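Does the Exchange Year Still Make Sense?

May 26, 2021

I have been putting off this post because I like the people it is going to annoy. Our club in Tiltenville has sent one high school student abroad nearly every year for as long as I have been a member, and taken one in return. It is the thing we put on the banner. When a prospective member asks what we do, somebody says "youth exchange" before the coffee is poured.

Last month the board asked for comments on bringing the program back once travel opens up. Four people wrote in, all in favor. I did not write in, which I regret, so this is my late comment.

My trouble starts with who goes. I went through the old newsletters (they are in a box at the Sultuvura Center, in no order whatsoever) and looked for the names of our outbound students. I know most of the families. Two dentists, a school principal, a man who owns three car lots. These are good kids and I wrote letters for a couple of them. But they were kids who were going to see the world anyway. The year abroad came a little sooner and with a blazer full of pins.

We say the program is open to everyone. The application is nine pages long, wants a parent at two evening interviews, and asks for a deposit of $300 before a student knows whether there is a place. You can get that waived. I had to ask three people before I found one who knew how.

Then there is the money we spend ourselves. The last full year cost the club $1110 in travel to district meetings and $984 for the inbound student's orientation weekend, not counting monthly allowances. Those are not scandalous sums. They are still more than we gave that year to the after-school tutoring at Ternau Street, where 20 kids show up most afternoons and the printer has been broken since August.

I raised this at a lunch once and was told I was comparing apples and oranges. Maybe so, but we buy both out of the same wallet.

The answer I always get is about what exchange does for a young person. Confidence, language, an open mind. I believe some of it. What I don't believe is that we know. We have never once written to a former student five years on and asked. We have the speech they give when they come home, with slides, to a room full of people who paid for the trip. I have sat through a lot of those speeches and have yet to hear a bad review. I would be suspicious of a restaurant with a record like that.

And the goodwill between nations part, which is in every brochure, I find hardest of all. One sixteen-year-old spends ten months in a town of the same size as ours, with a family who are in the same kind of club as ours. They come back liking that family very much. That is a nice thing. I would call it a nice thing and leave nations out of it.

I said most of this out loud at the planning evening, less tidily, and got a fair amount of quiet in return.

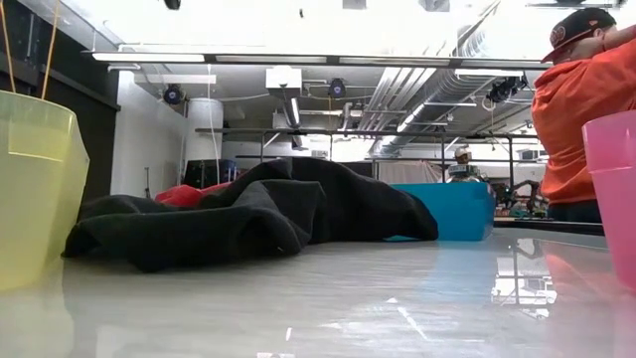

Aino Manninen said I was measuring the wrong people. The student who goes away is one person, she said, but the student who comes here sits in a classroom with 20 others who will mostly never leave the state, and those are the ones I should be asking about. Her own host brother changed nothing in her life that she could put on a form. She had just never before met anyone who thought her town was the foreign one.

I have been chewing on that since. It is a better argument than anything in the brochure, and I told her so. It is also an argument for the inbound half only, and I notice that we have never split the two. They come as a package, because a club that wants to receive is expected to send. Fine, but then let's be plain that the classroom is the point, and let's ask the school whether the classroom noticed. The last inbound student was placed in three study halls. I doubt study hall did much for world understanding.

Aarne Kinnunen emailed afterward with a different objection, which was that if we drop exchange we will lose members. He is probably right. Host families do tend to join, and some of them stay. I just don't love it as a reason. A youth program that exists to recruit adults ought to say so on the form.

So what would I do? I am not against bringing it back. I would like three things first - and I am aware that somebody always wants things first, and that this is how programs get killed by people too polite to vote no.

I'd like the deposit gone, for everybody, so there is no waiver to go looking for. I'd like one interview held at the high school during the day, where a kid whose mother works nights can still get to it. And I'd like us to write to every former student we can find an address for and ask them some real questions, including whether they would have gone without us.

That last one I have offered to do myself. I started with the Turunen family, since they live down the street and both daughters went, eight years apart. The older one wrote back the same evening with two long pages. She loved her year. She also said the club back home contacted her exactly once while she was away, to ask for a photo with the banner.

The younger one hasn't answered yet. I have the rest of the list half typed, with a lot of gaps in the nineties, so if you went out through our club or hosted for us, or you know where any of those people ended up, leave a comment or catch me at lunch. I usually sit near the door.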